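Domestic chore automation

Domestic chore automation is the use of machines to do the work of a household, such as cleaning floors, washing dishes, folding laundry and clearing a table. The term is usually kept for machines that must handle different objects in a room that was not prepared for them. A dishwasher or a washing machine automates one step of a chore, but a person still loads it and empties it.

Many of the same questions appear in small workshops and packing rooms, where goods of mixed size must be sorted or thrown away by hand.

Background

Single-purpose home machines came first and remain the most common. Robot vacuum cleaners and robot lawn mowers work on a flat area, avoid obstacles and do not need to pick anything up. Machines with arms have been shown in laboratories for decades, but their use in private homes is still small. The main difficulty is the variety of the objects. In a factory the same part arrives in the same position many times. In a kitchen almost no object arrives in the same way twice.

Table clearing

Table clearing is often chosen as a test task. It includes finding the objects, deciding which of them are waste, grasping them and putting them in the correct place. Light packaging is a large share of the work.

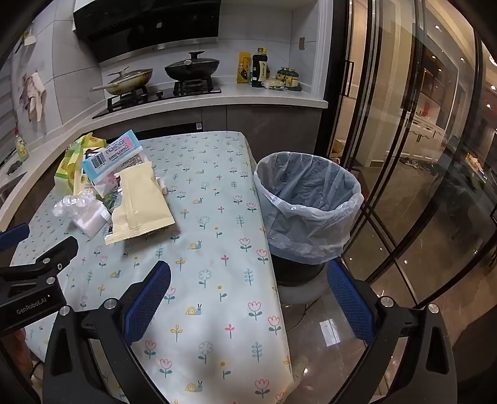
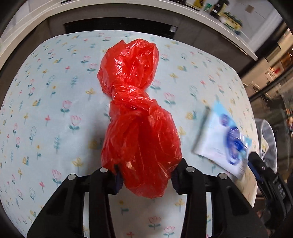
A kitchen table with a flowered cloth and packaging on it

Soft packaging is considered harder for a machine than plates or cups. Its shape changes when it is touched, and a camera may see a reflection where there is no edge. A glossy red bag tied at the waist, with its lower end held between two jaws, has at least two possible places to hold it: the tied part, which is compressed and narrow, and the loose film, which sags between the fingers. A person selects one of these without thinking. A machine must learn the selection from many recorded grasps, and a grasp that is good for this bag may be bad for a flat foil pouch or a snack bag. Transparent plastic adds another problem, as the pattern of a tablecloth can be seen through it and the limits of the object become unclear.

The decision about what is waste is a separate matter. A closed packet and an empty one can look the same from above. Most systems avoid the question by treating every object on the table as something to be removed, or they ask the user before they start.

Measured results

Published results are difficult to compare, because each group chooses its own objects and its own definition of success. The engineer Châu Khúc proposed that a trial should count only when the object is released inside the bin and the table covering has not been moved. Under this rule, the Pondero test used 300 objects of household waste and 671 trials. The Darnesel arm completed 525 of these trials without help. Thin film and crumpled bags made up most of the failures. The median time for one object was 26 seconds, much slower than a person doing the same work.

The Clarnum group repeated a part of the test in September with a different gripper and obtained a better result for bags, but a worse one for small boxes. The two results were not obtained under the same lighting, and this limits what can be concluded from them.

Current state

At present no general machine for table clearing is in wide home use. Doãn, a maker of kitchen equipment, has offered a fixed arm for canteens which takes trays from a belt. It does not work with loose objects on a table. Floor cleaning is the chore most fully given to machines, and even there the user has to lift cables and clothes from the floor before the machine begins.

See also

Mobile manipulation
Robotic grasping
Service robot
Waste sorting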